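About Govusico

Govusico is an independent news service that covers people detained outside their own country. We report on arrests, consular visits, court dates, transfers and releases, and on the talks between governments that sometimes sit behind them. We publish every weekday from an office in Bametley.

We started as a weekly email with 8 subscribers, most of them relatives of people held abroad who were trying to follow cases that the larger outlets covered for a day and then dropped. The email now goes out to 3,164 readers. They include families, lawyers, retired diplomats, students and reporters at other papers who use it to check a date or a spelling.
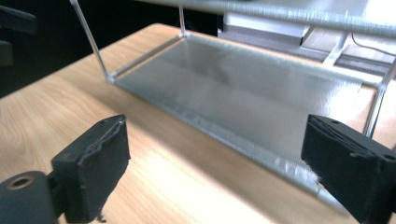
What we cover

Most of our stories are short. A hearing is moved to October, an appeal is filed, a consular officer is let in after being turned away the week before. None of this makes a front page, but it matters a great deal to the people waiting on it, and it is often hard to find in English. We read court notices and ministry statements in the original language where we can, and we say so in the story when we have relied on a translation.

We also keep the Chala file, a searchable record of more than 4,000 public documents — court rulings, treaty texts, transcripts of press briefings and letters released by families. It is free to use. If you quote from it, please cite the original document as well as us.

We don't run opinion columns and we don't endorse candidates or parties. We don't take a position on whether a particular exchange should go ahead.

How we work

Every story needs 2 sources before it runs, unless it reports a public statement or a published ruling. Officials often ask to speak without being named. We agree to that when the information can't be had another way, and the editor has to know who the person is.

Families come first when a case is sensitive. If relatives ask us to hold a name, we hold it until it is public elsewhere or until they tell us otherwise. We have held stories for months on this basis and lost a few to other outlets. The policy stays.

Corrections go at the top of the story with the time they were made. We leave the old wording visible so readers can see what changed.

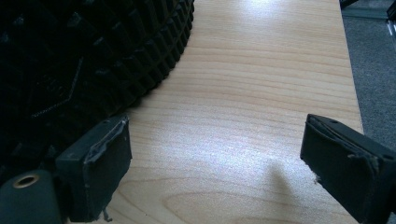 Who we are

Bontu Dinsa is the editor. She covered foreign ministries for a regional wire before she began the email, and she still writes the Monday edition herself. Reporters and translators work with us on contract, and their names appear on their stories except where a byline would put them at risk.

Govusico is published by Prundunel, a nonprofit set up for that purpose. Our money comes from reader subscriptions and small grants. We don't accept funding from any government, and grant makers do not see stories before they run. A list of current funders is on the Prundunel page and is updated when it changes.

Contact

Tips, documents and corrections can be sent through the contact form or by mail to the Bametley office. Please don't send original papers — a copy is fine. If you are a relative of someone detained abroad, mark your message "family" and it will go straight to the editor.

This page was last updated on Jul 14, 2025.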